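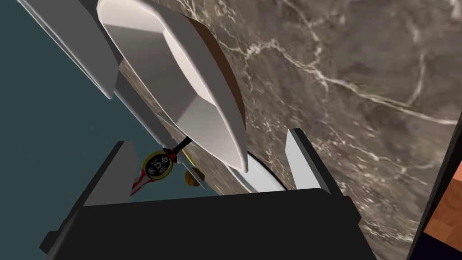 About Omitz

Omitz is an independent test bench for robot grippers, arms, cameras and controllers. We compare parts from different makers under the same conditions and report what we measure. We do not sell hardware and we do not take commissions on it.

The company was started by Munther Hourani, a controls engineer who had spent several years choosing grippers from data sheets and replacing them later. The first comparison covered two parallel grippers and one bowl. The current catalog holds 128 test objects, most of them kitchen and desk items.

How we test

Every gripper goes through simulation first. A typical simulated setup places a two-finger gripper close to a white bowl with a dark brown band at the rim, with small objects near the bowl and a marble surface behind. The view is taken from the gripper body, looking out past the fingers. We use this view to check finger clearance, approach angle and how much of the target the fingers hide from the camera.

Candidates that pass move to the physical bench. Each one is mounted on the same arm, run by the same controller and given the same grasp list. The standard list has 791 grasps and takes around 31 hours, including resets. Force, finger position and motor current are logged for each grasp. Slips are marked by hand from video.

Simulation and bench results are printed side by side. They often disagree on thin rims and on flat items lying close to a surface — contact friction is the usual cause. We publish the gap as it stands and do not tune the model after the bench run.

Projects

Nudlow is our object catalog and grasp list. Thiele is the logging software that runs on the bench controller. Prakach compares wrist cameras, with lens position and exposure as the main variables. The first Prakach report came out in June. A second one, on low-light grasping, is in preparation.

Working with us

Makers may send a unit for testing, with mounting drawings and the controller manual. We return the unit with its full logs. Results are released whether or not the maker agrees with them; comments received before release are printed in an appendix.

Page last updated 05/08/2025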